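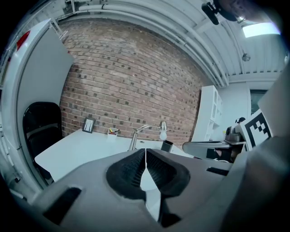
Is a plain white desk a sensible choice for a small home office that gets used every day?

Mostly, provided the top is cleaned weekly and the legs are retightened once after the first month. The surface shows every pencil smear and every ring from a mug, but it also makes a dim corner easier to work in, and marks that show get wiped off.

Review: Plukitz writing desk, white, with Vasex arched lamp
Written by Themis Gavalas

Background

I have used the Plukitz desk for 47 weeks, mostly for invoicing, proofreading and a few hours of drawing on paper. It replaced a dark veneered table that was deeper, heavier and worse in almost every respect except stiffness. The desk stands against a red brick wall, with light gray mortar and the occasional darker brick, and the wall affects several of the results below. Readers with painted drywall can skip the section on brick.

The desk was bought at the normal price. The lamp came from the same store in the same order. Neither maker knows about this review.

Assembly

The carton holds the top, two leg frames, a rear crossbar, a bag of bolts and one hex key. The instructions are drawings only and they are correct. Assembly took me under an hour alone, with the top face down on a folded blanket. The supplied hex key is short and gives poor leverage on the crossbar bolts. I used my own.

All bolt holes lined up. One threaded insert sat slightly proud of the underside and had to be driven flush with a mallet before the leg frame would seat. Plukitz should catch that at the factory, but it cost two minutes and has caused no trouble.

Each foot has a leveling screw with a small range of travel. My floor drops toward the window, and the adjustment was just enough. On an older floor with a worse slope, a shim will be needed.

Surface

The finish is smooth with a low sheen. Ballpoint glides well on a single sheet. Soft pencil is less comfortable directly on the top, as the lead picks up very little resistance, and I keep a thin pad of paper underneath when drawing.

Stain tests were done on the back corner. Coffee left for an hour came off with a damp cloth. Graphite came off with a damp cloth and a drop of dish soap. Red rollerball ink left overnight did not come off completely – a pale pink line remains after repeated cleaning. Alcohol lightened it further but dulled the sheen around it, and I would not repeat that in the middle of the desk.

Edges are the weak point. The front edge is where forearms and chair arms meet the desk, and it has one small chip from a chair that was pushed in too fast. The core under the finish is darker, so the chip is easy to find. White repair wax covers it acceptably.

Stiffness

Leaning on the front edge with both hands produces no movement I can feel. Side-to-side sway is a different matter. When new, the desk was firm. After a month it had a slight wobble during fast typing. Retightening the crossbar bolts fixed it, and the fix has held. Erasing hard still moves the whole desk a little.

The load rating on the leaflet is more than I need. I have kept a laser printer at one end for a while with no visible sag in the top. The printer has since moved to a shelf, for reasons of noise.

Against a brick wall

Brick is uneven, and a straight rear edge will touch it at a few points only. Small items will find the gaps. A pen that rolls back will drop to the floor behind the crossbar, and getting it out means moving the desk. A strip of clear bumper dots along the rear edge evens out the contact and stops the finish from rubbing on the mortar. I recommend fitting them before the desk goes into position.

Mortar dust is the other issue. A fine grit settles along the back of the desk, more in January when the heating is on and the air is dry. Wiping grit across a white finish will scratch it in time. Use a soft brush or a vacuum first, then the cloth.

Hanging anything on old brick requires drilling, and I decided against it. A small picture in a black frame leans on the wall at the back of the desk, and that works well. Put a dot of removable putty under the bottom edge of the frame or it will creep forward.

The lamp

The Vasex lamp has a slim brushed-metal stem that arches over to a white, bulb-shaped head. The shape is its main advantage. The base can stand well back while the light falls away from it, and the stem takes up almost no room.

Light output is adequate for paper and slightly weak for fine drawing. The color is warm. On brick it looks good, but the wall absorbs a fair amount of light and bounces back a reddish cast. Anyone matching colors should buy a neutral lamp with an adjustable arm. The arch on this one does not move, so the only way to redirect the light is to turn or shift the base.

Glare from the white top is low when the head hangs near the wall. It becomes noticeable if the lamp is pulled toward the front.

Fingerprints show on the metal. A dry microfiber cloth removes them.

Small storage

The desk has no drawer. I consider this acceptable at the price, but it means that whatever is used daily has to live on top. A white cup for pens and pencils and a small black holder cover my needs. The holder takes clips and a spare eraser. Samarakoon sells a clamp-on drawer that is said to fit; Karlijn Kramer, who has the same desk in the wider version, tried one and found that the clamp fouls the crossbar unless it is mounted at the far end.

Keep the cup toward the back. Near the front it gets knocked by a sleeve.

Chair clearance

A standard office chair with a rounded back tucks in at the end of the desk with the seat partly under the top. Chair arms above the height of the desktop will hit the edge, as described earlier. Measure them before ordering. My previous chair, a Mavar with fixed arms, did not fit under at all.

Good points

Accurate holes and clear drawings. Easy to clean in normal use. Firm after retightening. Light enough for one person to shift.

Bad points

Edges chip. Ink can stain permanently. Short hex key. No drawer and no cable tray. Leveling screws have little travel.

Verdict

I rate the desk 4 out of 5 and the lamp 3 out of 5. The desk is a sound buy for writing, paperwork and a laptop. Heavy drafting or anything involving a vise calls for a stiffer frame. The lamp suits a fixed layout and general reading, and I will probably replace it with a jointed model before next winter. The wider version of the desk uses the same leg frames with a longer crossbar, and according to Kramer it needed retightening twice.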